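Living off your investments: an adviser on the first years of drawing an income

11/1/25

Most of what gets written about investing is about putting money in. There is a lot less about taking it out, which is where many people come unstuck. I spoke to an adviser at Fosteck, a small firm that works mostly with people in the years just before and after they stop work. She has been doing the job for 25 years and asked me not to use her name, as several of her clients read these pages and she didn't want anyone to think they recognised themselves.

I started by asking what people get wrong first.

"They think of it as one decision," she said. "They ring up and ask what they can take each year, as if I'm going to give them a number and that's the end of the conversation. I can give them a number. It will be the wrong number by the following November, and then we'll talk again and have a better one."

She doesn't like rules that tell you to take a fixed share of your savings and raise it with prices for ever. She said they have their uses as a rough check, but that she has never met a household that spends like that. People spend more early on, when they are fit and want to travel. Then it drops for a while. Then it may go up again if they need care.

"The rule assumes you're a machine that buys the same basket of shopping every year. My clients buy a boiler. They help with a deposit. They go two years without a proper holiday and then go somewhere expensive. If your plan can't cope with a boiler it isn't a plan."

Her own approach starts on paper, with spending. She asks new clients to bring in a full year of bank statements. Some object to this. She said the ones who object tend to be the ones who have guessed low, and the gap is nearly always in the same places: car repairs, dentists, presents and the house.
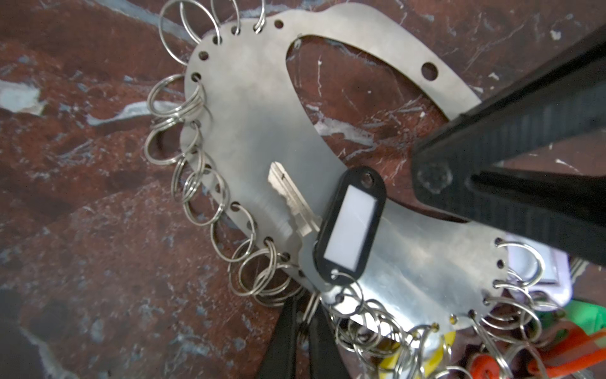

Once she has the spending she splits it into what has to be paid and what could be put off. The first part she tries to match with income that doesn't depend on the markets – the state pension, any pension from an old employer, and in some cases an annuity bought with part of the pot.

I said I thought annuities had gone out of fashion.

"They did, and then rates went up and they came back a bit. I don't have strong feelings about them. If someone is short £848 a month on the bills that have to be paid, and it would keep them awake to get that out of shares, then I'll look at an annuity for that £848 and leave the rest invested. People hear the word and think it means handing over everything. You can do it with a slice."

She was careful to add that an annuity can't usually be undone, that health makes a big difference to the price, and that anyone with an illness should say so on the form. She sees people leave out blood pressure tablets because they don't think of themselves as ill. In this one case being honest about your health gets you more money.

For the rest, she keeps three pots. There is cash for the spending that is coming up soon, then a middle pot of short-dated bonds, then shares. I have read about this method before and I put to her the usual complaint, that it is only a way of dressing up an ordinary mixed portfolio.

"Yes, mostly it is," she said. "If you added it all together and drew a pie chart you'd see a normal mixed portfolio. The difference is in how the client behaves. When shares drop, they look at the cash pot and see their next two years sitting there, and they don't ring me up wanting to sell. That's worth a lot. I'd say most of my fee is for that phone call not happening."

The part she thinks gets too little attention is how the cash pot is filled back up. It is easy to set up three pots and then run down the first one until it's empty, and find yourself selling shares in a bad month after all. She tops up once a year. If shares have done well, the top-up comes from them. If they haven't, it comes from the bonds, and if both have had a poor year she asks the client to spend a bit less and lets the cash run lower.

"I write that down and we both sign it. It has no legal force. But when it comes to it I can get the page out and say, this is what you told me you'd do."

We moved on to income funds. Plenty of people who want an income go looking for whatever pays the biggest one, and I asked her whether that was so bad.

She said it depended on what was paying it. A client had come to her holding two funds on the Itia platform, one called Afridi Monthly Income and the other Murnovura Growth. He was pleased with the first because money landed in his account every month, and he was thinking of selling the second, which paid out hardly anything. She went back through the figures with him. The income fund was paying part of its monthly sum out of capital, and the unit price had been slipping for as long as he had owned it. Put the price and the payments together and the growth fund was well ahead.

"He hadn't been cheated. It was in the documents. But he was treating the payments as the return, and they were partly his own money coming back to him. I didn't tell him to sell it, either. I told him to look at the total and then decide how he felt about it."

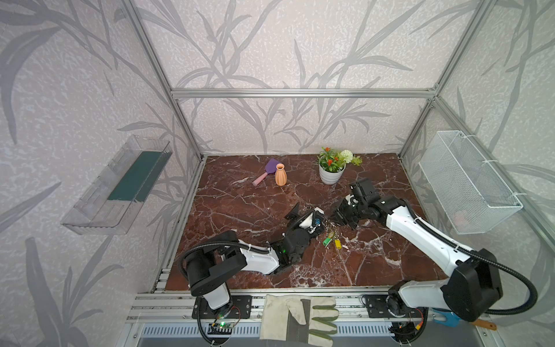

High yields are the other thing she gets asked about most weeks. A yield is only the payment divided by the price, so it goes up when the price goes down, and a share that looks generous may be one that other people are busy getting rid of. She likes to put this in terms of ordinary objects. Take the little toy spatula lying on the marble top, she said, the one with the purple head and the pink handle. Suppose it was rented out for a pound a year and people would pay £25 for it. If next week they would only pay half as much, then on paper the yield has doubled, and it is the same spatula. "You haven't been given anything. The only question worth asking is why the price fell, and whether whoever is renting it is going to carry on."

I asked what she would tell someone who manages their own money and has no wish to pay an adviser.

"Then don't pay one. Plenty of people can do it. I'd say keep it simple enough that whoever you live with could pick it up. That's my real worry with people who do it themselves. One of them knows everything and the other one doesn't know the password."

She has seen this go wrong more than once. The person who ran the money dies or becomes ill, and what is left is a set of accounts on different platforms, a few old share certificates, and a spreadsheet that made sense to one person. She asks couples to come to meetings together. If one of them won't come, she sends that person the notes separately. She also pushes people to set up a power of attorney well before they need it, and to check who is named on their pension forms, as these often go back to an earlier marriage or to a parent who has since died.

On tax she was brief, saying that it changes and that anything she told me would be out of date quickly. Her general advice is to look at which account the money comes from as well as how much of it there is. A pension withdrawal is taxed as income once the tax-free part has been used. Money from an ISA isn't taxed. Someone with both can often mix the two in a year and stay inside a lower band. What she sees instead is people emptying the ISA first because it feels like savings, then taking large sums from the pension later and paying more than they had to.

She also warned about the first withdrawal from a pension, which is often taxed on an emergency code. The money can be claimed back, but people who have lined up a payment to a builder are caught out by it. She suggests taking a small amount first so that the right code is in place before the large one.

Before I left I asked how she planned to manage her own retirement, which isn't far off. She said she had her three pots set up, and that the middle one was smaller than she would let a client get away with. She has been meaning to sort it out since last November. Her husband has the passwords, in an envelope in the kitchen drawer, and she checked while we were talking that she had told him about the new account. She hadn't, so she wrote it on her hand.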